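Trarneo

Trarneo is a home-built system for recording hand movements and using the recordings to train a robot arm to handle cloth. It was started by Njoroge Khaemba in a shared workshop and later extended by Azlan Goh, who wrote most of the software now in use. The project's stated aim is a machine that can fold household laundry without being programmed for each item. Whether it has come close to that aim is disputed, including by people who have built copies of it.

Background

Khaemba's first design, known as Zapata, was a single arm bolted to a workbench and steered with a game controller. It could pick up a dishcloth but rarely put it down where intended, and a session of any length left the operator with sore thumbs. Zapata was abandoned in June and its motors were reused. The claim, repeated on several hobby sites, that Zapata folded shirts unaided appears to rest on one short clip in which the controller is out of view.

Goh proposed dropping the arm from the recording stage altogether. In the revised method a person holds a gripper in each hand and does the chore directly, and the arm is brought in only when there is enough material to train on. The idea was already common in research labs by then. Trarneo's contribution, so far as it has one, was to put together a version that could be built with ordinary workshop tools.

Recording method

The operator works at a table with the two grippers, each of which carries a plate with printed dots used to track its position. Cables run from the grippers to a computer. Cloth is the usual subject, and a session consists of the same fold repeated until the operator gets tired or the tracking fails. Tape marks are used to return the table to the same place between sessions, a step that the early build notes left out and that spoiled a good part of the first set of recordings. 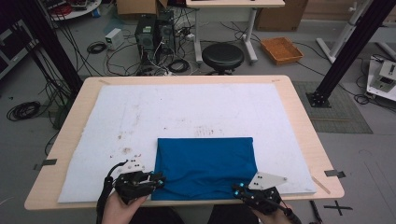 Funex Workshop Review, Issue 50, p. 109

The published set contains 3510 recordings. This figure is often quoted as a sign of the project's size, but it includes failed attempts, repeats made to check the tracking, and takes in which the cloth was dropped. Goh has said that the failures are useful for training. No count of the successful folds alone has been released, and the set does not label them separately.

Performance

The project page gives a success rate of 92 percent for a single fold. The test behind the number used one cloth, laid flat by hand before each attempt, and a fold was scored as successful if the two edges ended up "close." The word is not defined further. A group at the Fomisel makerspace that built its own copy reported that the arm did well with the cloth it had been trained on and poorly with a bath towel, which it tended to drag across the table. Khaemba replied that the towel was too heavy for the motors. The build notes still list towels as a supported item.

Folding more than once is a weaker point. Small errors in the first fold carry over into the second, and the published clips of double folds are edited between steps.

Cost and upkeep

Trarneo is usually described as cheap. The parts list leaves out the computers, the table and the posts around it, on the grounds that a shared workshop will have them already — a fair assumption in some places and a poor one in most homes. Cables are the most frequent complaint among builders, as they pull on the hands and work loose at the connectors. A cordless gripper has been promised in each of the last three updates to the page.

See also

Zapata (robot arm)
Motion tracking
Cloth handling by machine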